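4.3 Carpet type and the reporting of room noise

The third group of answers concerns the floor. In the first round of the survey, in May, we did not ask about the floor at all, and this was a weakness which Rafail Kontogiannis noticed when he read the free comments from Erkimley. Many people there wrote about footsteps, chairs and dropped objects, and only few wrote about voices or telephones. In Clalldale it was the opposite. As the two buildings have almost the same plan and the same ceiling panels, we decided to add the floor covering as a separate item in the second round.

The second round was closed on November 15, 2024. It gave 888 complete answers from a mailing of 4000. The return is low, but it is not unusual for a questionnaire which is sent to a whole staff and which is not followed by a reminder. Answers where the room number was missing were removed before this figure was made, so every answer can be connected with a floor.

We used the noise scale of Ho, with the shorter wording that was proposed by Fesier for readers who do not work in their first language. The scale has 8 steps, from "I do not notice it" to "I must leave the room". Fesier joins the two lowest steps. We kept them separate, because in quiet rooms the difference between them is the only difference one can find.

On hard floors the most frequent complaint was impact noise — chairs first, then shoes. On carpet this complaint became much weaker, and the complaint about speech took its place. We do not believe that speech was louder in the carpeted rooms. The levels measured at desk height were a little lower there, in both buildings. A more probable reading is that impact noise had covered part of the speech, and that people began to follow the words of their neighbours when the cover was removed. Ho describes a similar effect for ventilation noise, although in his data it was seen only in the afternoon hours.

It is necessary to say something about the type of carpet. Respondents were asked to choose between "cut pile", "loop pile" and "flat or woven". The last category caused some trouble. Several persons in Clalldale chose "hard floor" for rooms that have a flat woven covering, and we think that the thinness of the material explains it. We corrected these answers from the building list and we marked them in the data, so that another reader may return them to the first state.

The flat coverings are of interest because they are common in rooms which are used for practical work, where a thick pile would be difficult to clean and where trolleys must roll. Figure 6 shows a dark charcoal floor covering of woven texture, together with wooden surfaces.

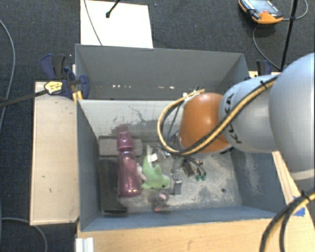
Figure 6. Dark woven-textured carpet in a work area.

Does a thin carpet reduce the disturbance as much as a thick one? For footsteps the reduction was nearly the same in our answers, but for moved chairs the thick carpet was clearly better, and for speech we found no difference between them which we could defend.

This result should be read with care. Thick carpet was present in only two departments, both in Erkimley, and both have more single offices than the rest of the building. A person who sits alone has fewer chairs near to him. We tried to allow for this by comparing only the shared rooms, and the order of the floor types stayed the same, but the groups became small and the intervals wide.

The age of the carpet was not recorded. Worn loop pile may behave more like a flat covering — the building list gives the year of purchase, but not the year when it was laid. For Clalldale this information exists on paper and will be added to the data set when it has been copied.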